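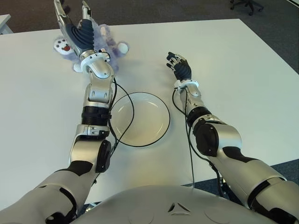 Home | Projects | Reports | Contact
Print this page | E-mail this page

June
By Sieglinde Rathjen

Third progress report to the Rieger Fund: the Dirkgate Sound Archive

When we applied for this grant we promised to rescue the Dirkgate oral history tapes from the basement of the old library, copy them into a form a modern person can listen to, and put them where the town can get at them. We also promised to report every quarter in plain language. The first two reports were praised for their length. I have tried to do better.

Where things stand

The collection came to us as 70 open-reel tapes, recorded by the Dirkgate History Circle over a good many winters. As of this report 40 have been transferred, checked and given a proper catalog entry. Our plan had us further along by now, and I will get to that. Another 8 are set aside as sticky, a technical term meaning that the binder has broken down and the tape sheds brown gunk on the playback heads like a dog on a couch. The rest are waiting their turn in new boxes, on metal shelving, off the floor. The old boxes had been home to silverfish for several generations and I did not feel sentimental about them.

The sticky tapes need baking. I know how that sounds. Low, steady heat for several hours drives enough moisture out of the binder for the tape to be played for a while, and it's a normal thing to do with reels of this type. We had hoped to do it ourselves with a borrowed lab incubator. The incubator's thermostat turned out to have opinions, so we tried it with a blank reel and a separate thermometer before trusting it with anything that matters, and it overshot badly. It has gone back to its owner with our thanks. Lutz Tiedemann has asked two outside labs for prices. One has answered.

Why we are behind

Three reasons, in descending order of respectability.

The playback deck needed a new pinch roller. The part was ordered in good time, arrived, and was for a different deck. The second one was for the right deck and was missing its bushing. Arne Fröhlich, who does all our transfers and has never once raised his voice in my hearing, spent most of a Friday on the phone and came back with a complete roller and a certain look. The deck has run well ever since.

Then there were the labels. We had planned on one interview per tape, going by what was written on the boxes. The History Circle was thrifty. Many reels carry a second interview on the other side, run at half speed to save tape, and several have a third person wandering in at the end of the second. A box marked "Mr. Furine, dairy" holds Mr. Furine on the dairy, then his sister on why Mr. Furine is wrong about the dairy, then a long discussion of drains. All of this is good material. It also takes more than twice as long to catalog as the plan allowed for, and I wrote the plan.

Last, we stopped for nearly two weeks to argue about spelling. Dirkgate people of a certain age say "Titness" for the low meadows past the mill. The county map has no such place. Should a transcript give the spoken name, the map name, or both? Rüdiger Thiele wanted the map name, for searching. I wanted the spoken name, for the obvious reason that it is what the person said. We are using the spoken name in the transcript and the map name in the catalog entry, as Joscha Vogler had suggested on the first morning before going back to work.

What we've heard

The Fund asked for more about content this time and fewer paragraphs about shelving. Gladly.

The best run so far is a set of interviews with people who worked at the mill in its last years. They disagree about nearly everything, including what color the gates were and who shut off the water on the final day. At least four men claim to have done it personally. There is a fine account of the winter flood from a woman who was nine at the time and mainly remembers being allowed to stay up. A retired bus driver recites his whole route, stop by stop, with a remark about somebody at each one. That recording will need careful handling before it goes public. Some of the somebodies have grandchildren on the town council.

We've also found music. One reel has most of a dance band rehearsal, with a trumpet player who improves noticeably after a break. The band isn't named on the box or anywhere on the tape, and we would very much like to know who they were.

Permissions

This part is slow and will stay slow. Few of the speakers signed anything, and most have died. We are writing to families wherever we can find them, and holding back any recording where we can't, or where a living person is talked about in a way we wouldn't enjoy ourselves. So far replies have been friendly. Two families asked for a copy before they agreed, which seems only fair, and one has asked us to cut a joke. We listened to the joke. We're cutting it.

The listening afternoons

We held two this quarter, both in the reading room, with coffee. The first was well attended and the second more so, in spite of the weather. People came to hear the dead and stayed to correct them. Joscha kept notes, and we now have names for several voices the boxes gave only as "lady" or "another man." One visitor recognized her father from his cough.

The sound system was not equal to the room. From the back row it was like listening to a neighbor's radio through a blanket. We will borrow better speakers for the next one and move the coffee urn, which gurgles.

Money

Spending is under budget on equipment, mostly on account of not having bought an incubator. It is over on postage and on archival boxes, which cost what they cost. We'd like to move the unspent equipment money to outside tape baking, and Lutz will send a short letter asking for this as soon as the second lab answers, or as soon as he gives up on it. We're not asking for any new money in this report. I mention it so that you can enjoy the sensation.

Next quarter

Arne goes on with the remaining good tapes, and expects to finish them if the deck behaves. Rüdiger will have the search page ready for the Fund to try, with the finished mill interviews loaded and the bus driver left out for now. The sticky reels go off for baking once the money question is settled, hand-carried by Lutz, who does not trust the mail and has told it so. Two more listening afternoons are planned, one of them given over entirely to the mystery band, and if anybody at the Fund had a relative who played trumpet in Dirkgate, please write to me before then.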